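Figueroa Store, Tunimcombe
Gallery: Power Cords

Home > Store > Galleries > Power Cords
Page kept by Siiri Toom. Last edited 08/10/2024.

Introduction

The cord stock at Tunimcombe was re-boxed in September. The stock list now stands at 3,645 power cords in 62 cartons, with the small table boxes listed separately. This gallery page covers the table stage of the work, where cords come out of mixed boxes, get separated and coiled, and go back into boxes by type. Shelving and labels are covered on the Store Layout page.

Notes on the method are given with the picture for people who use the store and want to return cords in the same condition. Corrections go to Irfan Pirzada.

Background to the stock

Most of the cords came from two sources. The larger part is from the Cemden office closure, where monitors, printers and desktop machines were cleared floor by floor and the cords were dropped into whatever carton was nearest. The rest built up at Tunimcombe over the years from equipment that was scrapped or replaced.

The old stock list gave 3,000 cords. That figure was carried forward from one year to the next and did not include anything from Cemden. It should not be used for comparison.

Cords had been stored by the carton, with "cables" or "mains" written on the side and nothing else. Adapters, extension leads and network cable were mixed in. Finding one cord of a known length meant tipping a carton out, and the contents usually went back in worse order than before. The main purpose of the re-boxing was to stop that.

The table

Work is done on a table in the front half of the store, with a green cloth over part of it and a white surface left clear. The cloth keeps plugs from sliding and cuts the noise when a heap is turned out. The white part is used for measuring and for looking at damage to the outer jacket, which is hard to see against a dark background.

Leanne Fothergill set up the table and wrote the first version of the steps. Her original layout had the boxes in a row along the back. They were moved forward after the first few sessions because the reach was too long and cords dragged over the box walls and pulled the coiled ones open again.

The boxes on the table are cardboard with attached lids. They are kept open while in use, lid standing up at the back. A standing lid stops loops from falling out behind and gives a place to clip the type slip. The low front wall matters more than the overall size. A deep carton holds more, but the lower layers cannot be seen or reached without taking the top layers out.

Separating a heap

A heap of cords should be loosened before anything is pulled from it. Lift the top loops and let them drop. Find a plug, follow the cord back a short distance and free that part first. Pulling on the far end tightens every loop it passes through.

Plugs are the main cause of snags. A molded plug has a shoulder where it meets the cord, and a loop will catch behind it. Once the plug is clear of the heap the rest of the cord normally follows. If it does not, leave it and start from another plug. In most heaps there are a few cords that hold the others, and they come free late.

Cords that are taped or tied together are set aside as they are and dealt with at the end of the session. Cutting tape inside a box is not allowed. A jacket was nicked this way during the first week and the cord had to be scrapped.
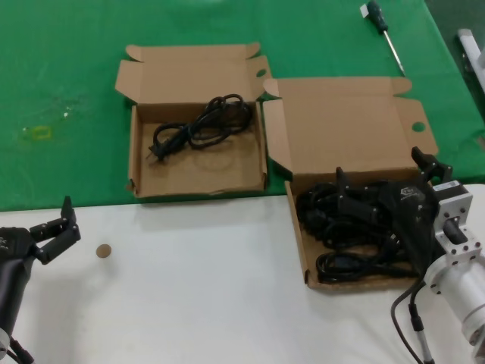 Open boxes on the sorting table. Single coiled cord at left, mixed black cords at right.

Coiling

Each cord is coiled loosely, with the plug end left outside the loops. The coil should be wide enough to lie flat in the box without being pressed in. Tight coils hold their shape after long storage and will not lie straight on a desk or behind a cabinet. Wrapping a cord around the hand and elbow puts a twist in every turn and is not used here.

For the shorter cords, no tie is needed if the box is not overfilled. Longer cords get one hook-and-loop strap at the point where the loops cross. Rubber bands were tried and dropped. They dry out, stick to the jacket and leave a mark. Wire ties are also out, after several were found to have worn into the jacket on cords from Cemden.

There was some disagreement over whether the cord should be folded in half before coiling. Hubert Jasińska prefers the fold, as it brings both ends together and makes it easier to check the connector type. The fold also puts a sharp bend at the midpoint. The store rule is to coil from the socket end without folding, and to leave both ends where they can be read. Cords already folded are accepted at the counter and re-coiled when there is time.

Sorting by type

The stock is sorted by three things, in this order: wall plug, equipment end, length. Color is ignored. Most of the stock is black, with some gray and a very small amount of white, and keeping the colors apart used up shelf space for no benefit.

Wall plug. Read the plug face. Do not go by the shape of the housing alone, as some three-pin and two-pin plugs have housings of the same outline.

Equipment end. The two common kinds in this stock are the standard three-hole socket used on monitors and desktop machines, and the smaller one used on laptop power supplies. High-temperature versions with a notch are boxed apart. They will fit standard equipment, but a standard cord will not fit equipment that calls for the notch, and the store is regularly asked for them.

Length. Measured from face to face, including both ends. Lengths are rounded down to the nearest half meter. A cord that is listed longer than it is causes more trouble than the reverse.

Rated current is printed on most plugs and is checked against the slip when a box is closed. Where the print cannot be read, the cord goes into the test box and is not issued.

Inspection

Every cord is passed through the fingers from end to end before it is coiled. The points to check are:

Jacket: cuts, flat spots, stiff sections, sticky residue.
Strain relief: cracks or a gap where the cord enters the plug.
Pins: bent, loose, dark or pitted.
Socket end: cracked shell, contacts pushed back.
Print: rating and approval marks readable.

Residue from old labels is wiped off with a damp cloth. Solvents are not used on the jacket. Bent pins are not straightened. A cord with any fault in the strain relief is cut in half at the table and put in the metal scrap, so that it cannot find its way back into stock.

Passing inspection at the table does not count as an electrical test. Tested cords carry a yellow tag with the test month. Cords without a tag are stock, and need a test before they go out on loan.

Closing a box

A box is closed when the coils reach the top of the front wall. The side tabs on the lid should slide in without force. If the lid bows, take out a coil. Overfilled boxes do not stack, and the ones underneath lose their shape within a few weeks.

The slip goes on the front, lower left, with the type code first and the length second. Do not write on the box itself. The boxes are re-used until the lid fold splits, and old writing was the cause of most wrong picks in the previous system.

Closed boxes are packed four to a carton where the type is in regular demand. Slow types stay in their single boxes on the upper shelf.

Results so far

The Esano loan desk now receives cords by type code, and requests are picked from the shelf without opening more than one box. Aivar Jõgi handles those picks and has asked for a separate code for right-angle plugs. This will be added at the next stock check. Until then right-angle plugs are filed with straight ones of the same type and marked RA on the slip.

Two problems remain. Returned cords still arrive in bundles, mostly from meeting rooms, and go back into a mixed box on arrival. That box fills faster than it is cleared – the current practice is to work on it whenever the table is free. The second problem is extension leads. They are too bulky for the lidded boxes and do not coil well at the socket block. They are hanging on the rail by the door for now.

Returning cords

Coil the cord loosely with both ends showing. Remove any tape. Leave yellow tags in place. If a cord has been dropped, crushed or pulled hard, say so at the counter and it will be kept out of stock until it has been tested.

Bundles are accepted if there is no time to separate them. Please do not knot them to keep them together. Use a bag.

Related pages

Store Layout
Type Codes for Cords and Adapters
Loan Desk Hours, Esano
Test Tags and Test Months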